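From: Sabina Lukáč
To: Hetuldale repair and reuse list
Date: 21st June
Subject: Re: covering the work table, and pouches for phones

Slamet Chin wrote:

> Two questions from our side in Sekent. We have an old table with a bad
> top and would like to cover it before we start taking in phones. Is
> cardboard good enough or should we save up for a proper mat? Also, do
> you hand phones back in anything? Ours go into envelopes and the
> envelopes tear.
>
> Slamet

Hi Slamet,

Cardboard is fine. We have been on it since April and I wouldn't go back to bare wood. Ours is in two panels, laid so they meet in one straight line across the table, toward the far side. One big sheet would be nicer but we couldn't get it up the stairs. It picks up smudges and scuffs quickly and you have to live with that. Don't wipe it with anything wet. Melati tried that on the first set and the face lifted.

The color helps too. Small dark screws show up well on light brown, and so does a phone of any color. Our rule is one phone on the table at a time, laid flat, screen up, in the middle. Jirayu wanted a tray for each job, but the trays got stacked and then we had two phones with the wrong backs on.

As for handing them back, we use cloth pouches – flat ones, wide enough that you don't have to force anything in. 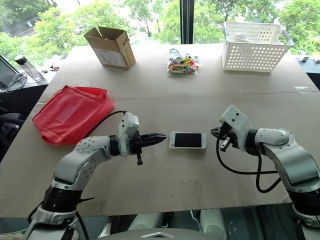
The red ones have a patch sewn on the front for a label. The patches fade, so don't write on the cloth itself. Put the ticket number on a paper slip and pin it to the patch. Ludger got us 18 of them from the Barrera market and we still have 3 that were never used. You can have those if somebody is driving your way.

One thing I would do differently is tape the underside of the panels where they meet. We taped the top and it caught on sleeves, so it came off again.

Let me know about the pouches before the next open evening.

Sabina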